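From: Ginar stores desk
To: bench-upkeep list
Date: 2018-04-01
Subject: Re: [bench-upkeep] order of work, towel fold, trays (was: item 2117)

Replying inline. I trimmed the parts about the floor and the drain covers, which belong in their own thread. The list archive has the full text under item 2117.

> We rewrote the wipe-down sheet for the Rutherford benches in November
> and the result is shorter but people still read it differently. The
> sheet says "remove debris, clean spills, wipe surface." It does not say
> what counts as debris, and it does not say which tool goes with which
> step. In practice the towel gets used for everything, including paper
> offcuts, and then goes onto a spill with paper fibers stuck in it.

Same thing at our end before we split the tools out. The word "debris" is doing too much work on that sheet. I would drop it and name the two classes directly: dry and loose, or wet and stuck. Dry and loose is paper, lint, crumbs, thread, pencil shavings. Wet and stuck is sauce, glue, oil, coffee, anything that has left a ring. A tool is assigned to a class and does not cross over during one wipe-down.

Dry and loose gets the lint roller. Wet and stuck gets the towel. The tray is a special case, see further down.

> Some of us would prefer a hand brush and dustpan for the paper. The
> objection is that the brush moves small pieces toward the edge and they
> end up on the concrete, where they are harder to see than on the table.

Agreed with the objection. A brush is fine for volume, for example wood chips or packing material, and poor for flat paper. A flat scrap on a smooth top has very little for the bristles to catch. It slides, or it lifts and drops somewhere else. The adhesive sheet on a roller takes it from above and holds it. Large pieces should still be picked up by hand first. A piece that covers most of the width of the sheet will use up that part of the adhesive and you get nothing more out of it.

Practical limits on the roller, from our use:

Roll in one direction across a group of scraps, lift, return, roll again. Rolling back and forth without lifting can fold a scrap under the cylinder and smear it along the table, especially tissue and thin colored paper.

Start on the side nearest the table edge and work inward. Pieces that escape then travel toward the middle.

Do not use it on anything damp. Moisture ruins the adhesive and leaves a tacky line on the tabletop that takes longer to remove than the original mess.

Peel the sheet at the end of the job, before the roller is put away. A roller stored with a loaded sheet will drop half of it in the drawer.

> Second question is the towel. The sheet says "use folded towel." Folded
> how? People on the late rotation use it as a wad, people on the early
> rotation fold it in quarters. The wad misses the corners of trays.

The fold matters for one reason, which is knowing which face is clean. We use a rectangle with the open edges toward the person wiping. Wipe with the bottom face, then turn the towel over and use the other face. After that, refold to bring out an inside face. With a wad you lose track after the first pass.

Color is worth mentioning too. The Sondach benches were supplied with white towels and the staff there like them for showing dirt. We went over to dark towels for anything involving sauce or oil, on the grounds that they do not look stained after washing and so do not get thrown out early. The drawback is that a loaded patch is difficult to see. If your sheet tells people to "refold when soiled," it needs a different wording for dark towels. Ours says refold after each spill, regardless of appearance.

Fraying along the edge is acceptable for tabletop work. Trim long threads with scissors, do not pull them. A towel that is dropping fibers onto a surface you have just rolled should be moved to floor use.

> Third, the trays. We use aluminum baking trays for parts and for food
> on the same bench at different times (yes, this is under review). Drips
> inside a tray are treated as part of the bench and get wiped with the
> same towel face as the tabletop. Is that what other sites do?

We treat the tray as its own surface and do it between the paper and the tabletop. Reasons for the position in the order: the paper has to be gone so that nothing is carried into a wet spot, and the tray has to be done before the tabletop in case a drip goes over the rim while it is being wiped. A rolled rim holds liquid on its underside as well. Run a corner of the towel along there or you will find a line on the table the next morning.

Inside the tray, small separate drops should be lifted. Wiping straight across joins them into a film and now the whole base needs doing. Press a folded corner onto a drop, pull it up, move to a fresh bit of towel, next drop. Work from the outside of the group toward the middle. When the drops are up, then make one damp pass over the base and one dry pass.

If a drop has set, lay a damp corner on it for 20 seconds before lifting. Longer does no harm on plain aluminum with water only. Do not scrape with anything metal. The score mark will hold residue from then on and you will be cleaning that same line every week.

> Cleaner: the sheet specifies Drumix diluted, everywhere. Somebody
> reported dull patches on the aluminum.

I would take Drumix off the tray step. We had dull patches too, and they stopped when we changed the tray step to warm water with a little dish soap. I can't say whether the cause was the product or the strength people were mixing it at. The bottle in our store had no marked fill line and the dilution was being judged by eye. It has been fine on the tabletops, which are a light beige-gray laminate in our case, and I see no need to change that part.

Apply it to the towel and leave the spray head off the bench entirely. Overspray lands on whatever is standing nearby, and items with buttons or seams do not like it.

> Fourth and last: where do the tools live during the job? Our people put
> them in the sink area and walk back and forth.

On the bench, in the order of use, left to right or right to left to suit the person. The roller stands next to the paper, the towel next to the tray. The walk to the sink is when steps get skipped. It also means that the next person can look at the table and see how far the work has gone: roller moved, towel still folded, and so on.

The handle of the roller should be up and reachable. If it lies flat on its side with the sheet touching the tabletop, it will stick there, and it will also pick up anything you set it on. Resting it against something stable is adequate. A hook would be better, and the Rutherford benches have none that I know of.

One item that you did not ask about. Sleeves. Anyone in a long-sleeved jacket should push the cuffs back before the tray step. The cuff trails behind the hand and goes straight through the drops that have not been lifted yet. Watches can stay on in my opinion, but the strap wants wiping afterward. Jacket pockets with open flaps also collect paper scraps if you lean over the edge, and those come out again at the next bench.

Proposed text for the sheet, replacing the present wording. Edit as you like.

Pick up large loose pieces by hand and bin them.

Roll up small loose pieces with the lint roller. Peel the sheet and bin it.

Lift drops from inside the tray with a corner of the folded towel. Turn to a clean area for each drop. Damp pass, dry pass, then the underside of the rim.

Set the tray aside on a clean surface.

Refold the towel. Wipe the tabletop from the back edge to the front with 2 overlapping passes. Refold between passes.

Return the tray. Put the towel in the wash bin.

On timing, I have no figures that would stand up. The stage that varies most at our site is the paper, and it depends on how far it has spread. A tight group goes up quickly. A loose one takes repeated short strokes with a lot of travel between them.

I would ask that the Sondach people comment on the white towels before the sheet is fixed, as they have used them longest. If they prefer to keep white, the refold line can carry both wordings.

Remaining point is how to set up a bench for showing the order to new people.

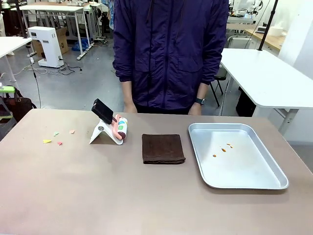 For training I would keep the classes apart on the table and make each of them small. One patch of dry material, one patch of wet, and the tools between or beside them. The colored paper scraps on the left are a reasonable load for the roller, spread enough to need separate strokes, with the small pale pink one close to the table edge as the piece most likely to be brushed onto the floor. The brown towel is folded with its edge forward and sits next to the tray, so the reach from one to the other is short. The drops inside the tray are apart from each other and can be lifted singly. If someone wipes straight across them, stop there, let them look at the base of the tray, and have them start the tray step again. For a second round, use smaller scraps and leave the drops as they are. Drumix should stay off the bench for both rounds until we know about the dull patches.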